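**From the Folding Table: What We Learned About Collecting Examples**

*by Bohdan Zhuravel, Skorkdale workshop*

Many readers asked me after the January newsletter how the cloth project is going, so I will try to answer in one place. In short: the collecting is going well, the training is going slower, and I have changed my mind about several things.

For those who are new, the project at Luleveck is to teach a pair of arms to handle clothes on a table. We do not write the movements by hand. A person guides the arms through the task, the system records the pictures and the positions of the joints, and later a model learns from these recordings. One recording from start to end we call an episode. Our target for this stage is 500 episodes. Lindalva Rezende and Welington Aguiar do most of the guiding, and they are much better at it than I am.

In the beginning we used only small square towels. They were all the same color and the same size, and the model learned them quite fast. Then Heloísa Evangelista put a T-shirt on the table and the arms tried to treat it like a towel. They took it by a sleeve, pulled, and waited for a corner that did not exist. After this we agreed that the towels had taught us mostly about towels.

So now we use mixed clothes. We have 14 pieces in the basket, and the person who guides takes what comes first to the hand. We put the pieces down bunched or half folded, sometimes two of them close together. I was afraid that this would make the recordings too messy to be useful. Caroline Nyaga, who checks the episodes afterward, had the opposite worry: that we would become tidy again without noticing it. She was right. In the second week she put the starting pictures side by side, and in nearly all of them the clothes were in the same place on the table. 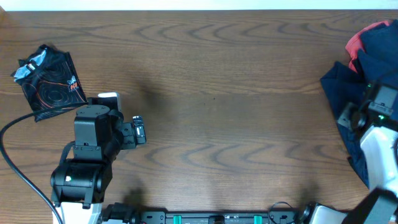
*Both arms at the table, with a black printed item on the left and navy cloth on the right.*

Dark fabric has its own difficulty. On a black or navy piece the folds are hard to see, and the edge of one layer can disappear into the next one. The gripper fingers are also dark, which does not help when they are deep in the cloth. Welington suggested that we buy only light clothes for this stage. We discussed it over lunch and decided against it. People own dark clothes. What we did change is the lamp, which now stands lower and farther to the side, so the folds give a little more shadow.

The other question was what to do with mistakes. At first we deleted every episode where a gripper missed the cloth. Now we keep it if the person corrects the miss and finishes the task. Lindalva calls these "second tries" and she marks them with a note. My impression is that the model recovers better since we included them, but I would like to see it on the new pieces before I promise anything. Episodes where the guiding person stops in the middle we still throw away.

Speed is also a matter of taste, as we found. Welington moves quickly and with confidence. Heloísa moves slowly and waits before each grasp. When we trained on both together, the arms sometimes hesitated above the cloth for a long time, like they could not decide whose habit to follow. We wrote down a common way to work: approach slowly, close, lift a little, then move at a normal speed. It is only 3 lines on a paper taped to the wall.

Next we will try the same clothes on the second table, which has a different height. Andrade is lending us 2 more bags of used clothes for it, and I am told there are several items with hoods. If you have old clothes with zippers, please leave them with Caroline. Clean ones, please.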